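Plesunum

Plesunum is a winter feast kept each February in the parish of Hovland and in the smaller settlement of Jamemska, on the opposite side of the valley. It combines a church service, an outdoor procession and a shared meal at which blessed bread is given out. The feast falls on the last Wednesday before Lent begins, unless that day is Ash Wednesday's own eve week, in which case it is moved one week earlier. It is a working day in both places, although the school closes at noon.

Name

The origin of the name is disputed. The older parish books give several spellings, and the present form became fixed only when a printed order of service was adopted. One view treats it as a worn-down Latin phrase from the opening prayer. Another connects it with a local word for a full basket, no longer in everyday use. Neither explanation has been generally accepted.

History

The feast is first mentioned in a churchwarden's account, which records payment for candles and for flour "for the poor at Plesunum". The entry gives no description of the service, and it is not known whether a procession was then held. Later accounts refer to a banner, to the hire of horses and to repairs to the path between the two chapels.

For a long period the feast was kept in Jamemska alone. Hovland, the larger settlement, held its own bread blessing in autumn, and the two customs were joined when a single priest came to serve both congregations. The autumn blessing then fell out of use, but its hymn was kept and is still sung at the church door.

The procession lapsed during a run of hard winters and was revived by Birger Lunde, who also collected the surviving verses of the hymn. His notes, kept in the parish office, remain the main source for the older form of the feast.

Observance

The day begins at 7 a.m. with a said service in the chapel at Jamemska. The banner is brought out afterwards and carried to Hovland by way of the upper path, which reaches a height of 721 metres at the boundary stone. There are 3 halts on the way. At the first a psalm is read, at the second the names of those who have died since the last feast, and at the third the banner is handed to bearers from Hovland. Those unable to walk join at the church.

The main service is held at 11 a.m. It follows the ordinary form for the season, with two additions: the blessing of the bread, which comes before the offertory, and the hymn at the door. The church seats 800, and in most years part of the congregation stands outside during the blessing.

The humach

The bread of the feast is called the humach. It is a flat, round loaf of barley and wheat, marked with a cross before baking. The dough contains caraway and a little honey, and in Jamemska it is also made with sour milk. By custom 40 loaves are set before the altar. Further loaves are baked at home and brought to the service wrapped in cloth.
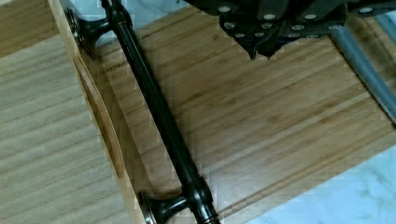 Dark bar handle and bamboo cutting board.

A portion of each blessed loaf is eaten at the common meal, together with pea soup and salted fish. The remainder is taken home. Older practice required that one piece be kept until Easter, and that a crumb be given to each animal on the farm. The first of these customs is still widely observed. The second is now found mainly at the upper farms.

The humach is broken by hand in church and is not cut until it has left the building. At home it may be served in any way, and since it dries quickly it is often eaten warm on the second and third days.

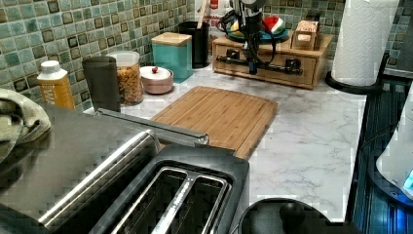
Gunvor Sæther has argued that the rule against cutting is more recent than is commonly supposed. In her view it was brought over from the Hovland autumn blessing, and the Jamemska loaves were at one time divided with a knife on the altar step. She cites an inventory that lists "a knife for the bread" among the chapel goods. The parish has not altered its practice, and the inventory entry has also been read as referring to the kitchen of the priest's house.

Music

The hymn sung at the church door has seven verses, of which four are in regular use. The melody differs between the two settlements in its final line, and each congregation sings its own version at the same time. No instrument is used. A setting for choir exists but is reserved for the evening service.

See also

Bread blessings
Pre-Lenten customs
Hovland Church
Jamemska Chapel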